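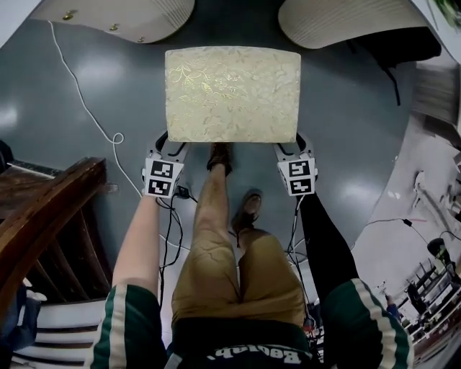 Shades week, finally! September 2020 was always going to be the month we sorted out the lighting for the upstairs landing at Fandholm, and I've been putting this entry off until I had something to say beyond "there are a lot of lampshades". We've more or less settled that the rectangular ones go on the landing and the big pleated ones stay down at floor level where people can walk round them. Looking straight down on the top of the cream one with the gold vine pattern is a decent way of judging it, as you get a clear view of it and any twist in the shape would jump out at you. I was pleased with it. The gold is quieter than I remembered from the sample card, and the leaves run across the cloth nicely. Next to the pleated pair it looks almost modern, which is a funny thing to say about leafy vines.

Kwan-ho Tai asked me to write down how I want shades handled, so for him and whoever else reads this:

Hold low on the sides. Fingers near the bottom edge, never in the middle of a panel where the cloth has nothing behind it. If it's a pale fabric, clean hands or cotton gloves, and I do mean clean, as hand cream leaves a mark that only shows once the bulb is on (I learnt that on a plain ivory drum and I'm still cross).

Don't stack the fabric ones, not even with tissue between. The pleated ones can't be nested either. The pleats crush where the rims touch and no amount of steam gets them properly back.

Look at the floor before you set off. It's shiny enough to throw the ceiling lights back up at you and thin leads vanish on it, so know where yours are.

Measurements from the order book so I stop ringing Plostalell about them: the long side of the rectangular shade is 364 mm at the bottom. I'd written 360 on the drawing, and those 4 mm matter when you're trying to clear a handrail. Landing shelf has been redrawn to suit. The fitting drops 20 mm below the top rim, so a normal bulb should sit about right, but I want to try it with a frosted one before I say so to anyone.

Studs. Yen-ting Su doesn't like the pleated shade with the little brass studs along its lower rim, and thinks it belongs in a steakhouse. I do like it. The studs pick up the same warmth as the gold vines, and without them I think we've got a great deal of cream and not much else going on. We left it there. My suggestion is to stand both pleated shades at the foot of the stairs for a few days, studs and all, and see whether anybody still minds by the weekend after next.

Then the chair question. I'd hoped to use the brown wooden one with the rails across the back as the seat by the hall table, and I still think it's the right height. It does block the way a bit if it's pulled out, and people come down those stairs without looking. So either the chair goes in sideways or the table shifts further along towards the hallway. I tried to talk myself into a stool and couldn't. The small brown box can stay on the table for keys, upright or on its back, I don't care which, as long as it isn't used for screws. The screws have a tin.
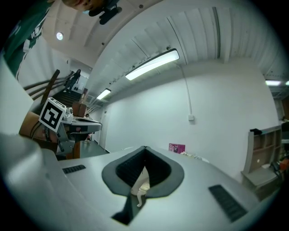 Hallway and stairs, still to do

Grey floor down the hallway stays as it is. I had a mad half hour with a runner catalogue (a Grellesska stripe, very handsome, 8 weeks to arrive) and then thought about wheeling anything at all over a runner. No runner.

The white door could do with a light near it. A wall light would be my choice, nothing with a fabric shade at elbow height, they get knocked.

Handrail: warm water and a drop of soap, dry it straight off, then wax once it's had a night to itself. I've used the wrong wax on dark wood before and it went cloudy in every groove. The tin we want is the brown one on the top shelf, the lid sticks.

Bulbs: Kwan-ho wants 100 watt equivalents on the landing. Too fierce behind cream fabric I reckon, you'd see the frame wires as stripes. Will try his and mine one after the other with the vine shade and ask Yen-ting to pick without being told which is which.

Ask Su (the shop, not Yen-ting) whether the gold vine cloth is still being printed. If we can get a second length before October I'd like one spare panel put by, rolled, pattern side out.

Also need more lampshade tape. And tissue.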